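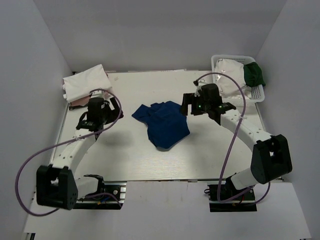 The Fault in the Fold

The laundry cell at Droveo's Kidthorpe shop had folded 1,140 garments before it dropped one. Run 1,216 was worse. The left arm stopped responding partway through a shirt while the right kept pulling, and the software did not call a halt for 60 seconds.

No one was hurt. Engineers traced the fault to a cable worn at the wrist, where it flexed on every reach. Plirness, which wrote the control code, had set the timeout for slower work - and never changed it. Both arms now stop together if either goes silent.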